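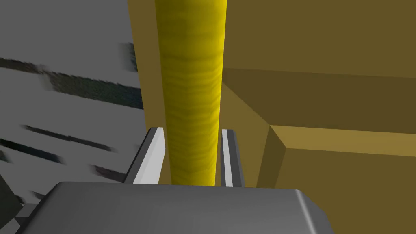 Digest, Vol 13, Issue 5

Hi all,

Thanks for the replies on the gripper question, and sorry it took me a while to get back to everybody (end of budget season, you know how it goes!). I'm answering Marama first and then I'll get to the money.

Marama Halliday wrote:

> Before you sign for a second arm, what are you going to do with it that
> the first one can't? We bought two at Prestport and one of them spent
> the whole winter under a sheet. I'd put the cash into fingers and
> simulator time. Also, did you ever get the pole task going, or is
> that still on the wish list?
>
> Marama

OK, so, the pole task is going, in the simulator anyway. The render at the top is the view down over the gripper, with the yellow pole standing up between the two fingers. You can see there's a bit of a gap on each side, and that gap is what I've been losing sleep over. The flat fingers are fine for boxes, but on a round pole they only touch along a thin line, and I'd love to try something with a curve or a notch in it before we spend real money on hardware.

As for the second arm, you've pretty much talked me out of it. I went back through the Fodon quote and the arm itself wasn't the scary part. It was everything hanging off it: the stand, the extra controller, the service plan, and a training day that we'd have to pay for whether we sent one person or the whole shop. Irkton came in lower but they want 11 weeks for delivery, and their plan doesn't cover the gripper at all. Does anyone know if that's normal??

So my new plan looks like this:

- one set of swappable fingers, flat and notched, for the arm we already own
- another year on the simulator license
- 400 dollars held back for pads and screws and all the little stuff I always forget
- second arm goes on next year's list, and we argue about it again in January

Pryor says they can cut the notched fingers from our drawings, but I haven't seen their price yet, so that first line is still a guess. If anybody here has had fingers made by them, I'd really like to know how close the parts came to the drawing and whether the mounting holes lined up.

Marama, one more for you: do you still have the spreadsheet you used for Prestport, the one with the service costs split out by year? I'd happily steal the layout. My own has turned into a real mess and I have to show it to my boss by 5 pm tomorrow.

Talk soon, and thanks again!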